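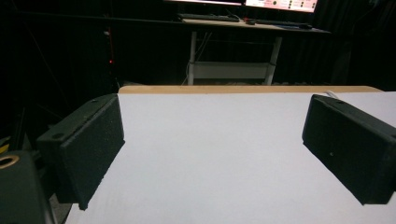 Gripper open over a white tabletop.

4. Setting up your first price alert

Right, you've got Bider installed and you've connected it to your broker (if you haven't, go back to section 3, I'll wait). Now for the bit I use every single day: price alerts for gold, silver and the rest. I wrote this section with gold in mind as that's what most people email me about, but the steps are the same for silver, platinum and copper.

Before you start you'll need your Vulline feed key, the long one that came in your welcome email. The short one is for the phone app and won't work here, and yes, I have pasted the wrong one in more times than I'd like to admit.

4.1 Adding the metal

1. Open Bider and click Markets on the left.
2. Click Add, then type XAU for gold. Typing "gold" brings up every mining share with gold in its name, and there are a lot of them!
3. Pick the line marked Spot. The lines with a month after them are futures, and I cover those in section 6.
4. Paste in your feed key and press Connect. The little dot next to the price goes green when the feed is live.
5. Choose the currency. I leave mine on US dollars so it matches the headlines, then keep a second line in pounds underneath.

Note: if the dot stays amber, the feed is delayed by 15 minutes. That's the free plan doing what it's meant to do. You can still set alerts on it, but they'll reach you late, so please don't trade off them.

4.2 Setting the levels

1. Right-click the gold line and choose New alert.
2. Enter your upper level, then your lower level. You can leave one of them blank.
3. Under Trigger, choose Touch or Close. Touch goes off the moment the price gets there. Close waits for the end of the session, and it's what I'd start with if you're new to all this.
4. Set the Quiet time. Mine is 40 minutes, so once an alert has gone off it keeps its mouth shut for that long, even if the price is bouncing back and forth over the line.
5. Press Save, then press Test. You should hear the chime and see a yellow bar along the top of the window.

A word on picking levels. When I first set mine up (back in February, on the old version) I put them only a couple of dollars either side of the price, and my laptop chimed all the way through lunch. Gold moves more than that before breakfast. These days I look at the last 20 sessions, take the highest high and the lowest low, and put my alerts just outside them. It's a bit crude but it suits me. There's a button called Range that fills those two numbers in for you, and you can change them afterwards.

CAUTION: An alert is only an alert. It does not buy or sell anything and it does not protect an open position. If you want a stop, place it with your broker.

4.3 Adding the dollar index

I like having the dollar on screen next to gold, as the two often pull in opposite directions (often, mind you, there are weeks when they go up together and I just shrug).

1. Click Add again and type DXY.
2. Drag the new line on to the gold chart and let go when the border turns blue.
3. Choose Separate scale when it asks. If you pick Shared scale the dollar turns into a flat line along the bottom and you'll think it's broken.

4.4 Using the Skarkitex calendar

Skarkitex is the add-on that puts rate decisions and jobs figures on your chart as small grey flags. Turn it on under Settings, Add-ons, then set the warning to 7 minutes before each release. Restart Bider afterwards or the flags won't show.

CAUTION: Prices can jump straight over your level when a big number comes out. A Touch alert will show the first price after the jump, and that may be a fair way from the one you typed in.

Note for Zariņš layout users: the Add button is at the bottom right, under the chart, and the Test button is hidden until you widen the alert box. Everything else is in the same place.

Section last updated Wednesday, August 22, 2018. Section 5 covers sending alerts to your phone, so have the short key handy for that one.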